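To: storage-swap list
Date: 10 Feb 2018
Subject: Re: Bins on the sorting table, and what to do with the black tubes

On the question of bins, the earlier message said:

> We are trying to set up a sorting table in the back room at Utness
> and would like to hear from people who already have one. We bought
> a set of open plastic bins in different colors but can't agree on
> whether the color should stand for the kind of item or for where
> the item goes next. Also, tall things keep falling over. We have
> a lot of tubes and rolls and they end up lying across everything
> else. Do you stand them up or lay them flat? Does anyone use
> dividers? Our table is 18 inches deep, so we can't go very wide.
>
> One more thing. Do you label the bins or leave them bare?

We went through the same argument at Gowda last year, so I'll tell you where we ended up.

Color first. We tried color for the kind of item and gave up on it after a few weeks. There are always more kinds than colors, and somebody has to remember that tape and string share a bin. Now the color says what happens next. Red is for things that still need to be checked. Blue is for things that have been checked and can go back on the shelf. White is for anything we don't have a place for yet. A new person can learn that in a minute, and it doesn't change when we get in a box of something we've never had before.

The order on the table matters more than I expected. We used to keep the three in a straight row with red in the middle, and people reached over it to get to the others and knocked things down. Now the white one goes to the back, because it gets the least use, and red goes in front of it. Blue stays over to the left with a stretch of table between. I'd leave that gap even on a narrow table like yours. You need somewhere to put down the thing in your hand.

As for tall things, we stand them up. Laid flat, four tubes fill a bin and you can't see what is under them. Upright, you can see the tops, and the silver bands are easy to spot without lifting anything out. They do lean. If the bin is nearly empty they lean a lot, and I have not found a cure for that apart from putting them near the rim so they have something to rest on.

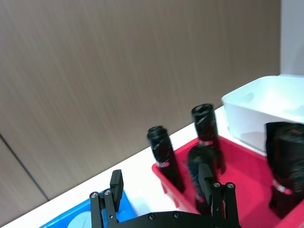 Black tubes standing in the red bin, with the white bin behind.

I would not bother with dividers. We bought a Drokley insert for one of the bins and it was fine as long as everything was the same width. Ours aren't. The wide ones didn't fit the slots and the narrow ones tipped over inside them, so we were no better off. It is sitting in a cupboard now. If you want to try it in yours, write to me off list and you can have it for the postage.

What did help was a sheet of the rubbery shelf liner, cut to fit the bottom of the bin. It keeps the lower ends from sliding. We bought ours from Jomano as a roll, 200 inches long, and one roll has done every bin we own with plenty left over. It comes out for washing. I can't say how long it lasts — ours has been in since March and looks the same as when we cut it.

Labels: we leave the bins bare and put a card on the wall over the table with the three colors and what they mean. Stickers came off when the bins were washed and left a patch of glue that collected dust. The card is also easier to change.

A few smaller points. Get bins with a proper rim if you still have a choice, since you will be picking them up by it. Don't get them too deep. Ours are 8 inches, and anything small at the bottom of a deeper one gets forgotten. And empty the white bin on a schedule. We let ours go for a whole summer once and it took an afternoon to get to the bottom.

Two questions back to you. How many items go through in a month? We handle 400 in a busy one, and below that you may not need three bins at all. Two would do, with the odd things kept on a shelf. And is your table against a wall or out in the open? With a wall behind it you only reach in from one side, and the back bin has to be something you can live without for most of the day.

I can measure the table and send a sketch of the layout if that is any use. It won't be until the end of next week, as we're moving shelves.

Gowda stores desk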